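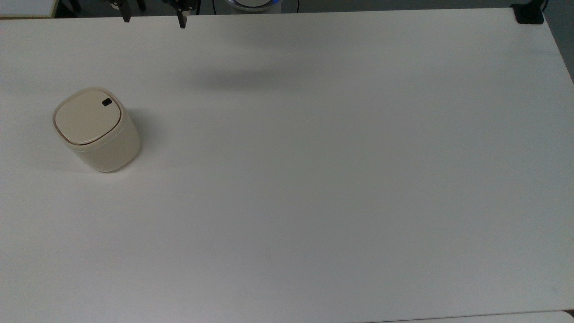 Kohei Fujimoto wrote to tell us that he had stopped buying compostable liners altogether, and that his counter pail smells better for it. He lines the bottom with a folded sheet of newspaper, tips the whole lot out every other evening, rinses, and lets the pail stand open overnight. We tried it with the Sindano for most of September and we're converts (well, half converts – one of us still loves a liner).

We bring it up because the liner question is the one we get most about this caddy, and the answer is that it works both ways. So let's get into it!

The Sindano Kitchen Scrap Caddy

The Sindano is made by Greller, a small outfit that started with garden composters and worked its way indoors. You can tell they cook. It holds 5 liters, enough for a couple of days of coffee grounds, carrot tops, onion skins and eggshells in a house where people make dinner most nights. If you bake a lot or drink tea by the gallon you'll fill it faster, and if you live alone you may want to empty it before it's full anyway, especially in warm weather.

What we like best is how little thought it takes. The lid lifts with one hand while the other one is holding a cutting board full of peelings, and it stays up until you push it down. The inside is smooth all the way to the base, with rounded corners, so a bottle brush gets everywhere. We've used pails with a ridge running around the bottom and that ridge is where old coffee goes to live forever.

What goes in

Fruit and vegetable scraps, coffee grounds and paper filters, loose tea, eggshells, nut shells, stale bread torn small, wilted flowers off the table. Crush the eggshells in your fist first and they break down so much faster in the heap. Citrus is fine in normal amounts, whatever your uncle told you. Corn cobs are fine too but they take up half the pail, so we carry those straight outside.

Leave out meat, fish, dairy and cooking oil if you have a backyard heap. If your city picks up food waste, check their list, as plenty of them take everything.

Keeping it fresh

Empty it every two days, more often in July. Let hot things cool before they go in – steam is what turns a tidy pail into a swamp. A handful of shredded paper or dry leaves on top of something juicy (melon rinds!) soaks up a surprising amount. For washing, warm water and dish soap will do it. If a smell hangs on, spoon in some baking soda, add enough water to make a paste, leave it for 10 minutes and rinse.

The filter pad sits under the lid and pulls out with a fingernail. Swap it every 2 months. Greller's own pads are sold in packs, and the Mizuno charcoal sheets cut down nicely with kitchen scissors if you'd like a cheaper route. Trace around the old pad with a pencil and you'll get a good fit. Don't wash the pads. We did, once, and it was like trying to dry a wet teabag.

About liners

Standard small compost bags fit. Fold the top over the rim by a couple of inches, then close the lid on the fold to hold it in place. Thin bags start to soften on the second day when there's a lot of wet stuff in them, so carry the pail to the heap and lift the bag out there. Your kitchen floor will thank you. Going without bags the Fujimoto way, keep a stack of newspaper cut to size in the drawer. Brown grocery bags work as well, and they hold up a bit longer.

Where it goes after

If you're just starting a heap, get the Culudton outdoor bin, which we carry alongside this one. It has a wide top opening, and the Sindano tips into it without anything landing on your shoes. Aim for more dry brown material than wet kitchen scraps, keep it as damp as a wrung-out sponge, and turn it on a Saturday morning when you're out there with coffee anyway. Ours gave us the blackest, crumbliest stuff for the tomatoes this spring and we were unreasonably proud of it.

Details

Item number: 1710
Capacity: 5 liters
Filter: one pad fitted, replace every 2 months
Cleaning: hand wash, warm soapy water
Not for hot ashes, hot fat or pet waste

Replacement pads are listed on their own page, with the Mizuno sheets next to them. Questions about composting in an apartment are welcome too – we have a long list of worm bin stories and will gladly share them.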